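Consumer Claims and Evidence
Week 4: What "natural" is supposed to mean
Tutor: Wichai Rungrueang

Read the Sinddale leaflet before you read these notes. It uses the word "natural" nine times and never says what it means by it. Neither do most shops. We looked last week at "tested", which at least hints that somebody did something. "Natural" doesn't even go that far.

The usual defence is that buyers know what they are getting. I doubt it. In the Tollden survey, 62 people were asked what a natural finish was. Most said "no chemicals", a fair number said "no colour added", and a few said it was simply the one that cost more. Three different promises, then, and a seller can keep whichever is cheapest.

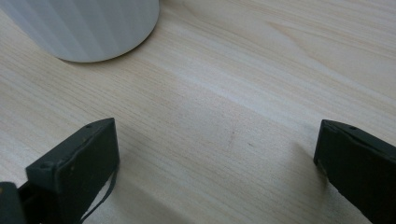
Does a longer guarantee show that the maker trusts the product?
Only if people can claim on it. Harasym offers up to 45 months, but you must keep the box, the receipt and a card posted in the first fortnight. Ask how many claims were paid before you admire the number.

Price is no better as a guide. The Gumau range went up in July with no change to the goods that I could find — the label was redrawn, and the word "honest" turned up on it. I wrote to ask what had been dishonest before. Still waiting.

A word on reviews. The set reading treats them as evidence. I would treat them as letters from people who had already paid and would like to have been right. Use them to find faults, which buyers tend to describe quite well, and be wary of the praise.

For next week
Bring one advert from your own kitchen or post. Underline every claim that could be shown to be false. If you have underlined nothing, bring it anyway, and be ready to say what the advert is telling you. Chapter 4 is optional and rather dull.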